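Robot House Rules (and Why Robots Have So Many)

Your house has rules. No running on the stairs. No soccer near the good lamp. Most of them exist on account of something that once happened to a lamp.

Robots have rules too, and plenty of theirs started the same way. The difference is that a robot has never once argued that the rule is unfair, or that its friend's robot gets to stay up later. It also has no idea what a rule is. A robot arm does what its program tells it to do, and if the program says "swing left," it will swing left whether there is empty air over there or your sandwich.

So most robot rules are really for people. Here are the big ones.

Rule one: stay out of reach

Before anybody switches on a big robot arm, somebody works out how far it can stretch in every direction. All that space belongs to the robot while it is running. People who work with robots often put a fence around it, or a gate that stops the arm when it opens, or a sensor that notices legs.

"But it's standing still!" you may say. So is a cat, right before it jumps on the curtains. A robot that isn't moving may be finished, or it may be waiting for its next instruction. You can't tell by looking at its face — it hasn't got one.

Rule two: know where the stop button is

An emergency stop is usually a fat red button, often with yellow behind it, made so that you can whack it with your whole hand. Nobody needs good aim in an emergency.

Hamish Merrick teaches new robot operators at a training shop called Umstead, and he has them find the button 42 times before they are allowed to move anything. They find it from the left, from the right, and while he is asking them annoying questions about lunch. By the end they can do it without thinking, and they are all rather sick of Hamish.

Rule three: go slowly when you're teaching

When a robot is learning a new job, a person may need to be closer than usual. For big factory-type arms, that means slow speed, and a special switch the person has to keep holding. Let go, and the robot stops. Squeeze too hard, as you might if you got a fright, and it stops as well. Somebody thought about that very carefully, possibly after getting a fright.

Rule four: clamp it down

Picking things up is harder than it sounds. You have been doing it since you were a baby, and you still drop toast. For a robot it gets much worse if the bin slides away each time it gets bumped, so the bin should be held firmly in place.
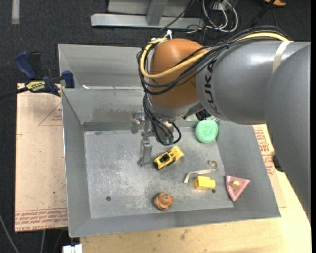
Cables need looking after as well. An arm bends and twists all day long, and its cables have to come along for the ride. They need enough slack to bend, but not so much that they snag on something. Check them before you start. Yes, even if you checked them yesterday.

Rule five: write it down

If something odd happens, it goes in the logbook, even if it was small and even if it was your fault. "Robot made funny noise at 2" is a perfectly good start. "Robot fine, I think" is not, and Hamish will be along to ask you about it.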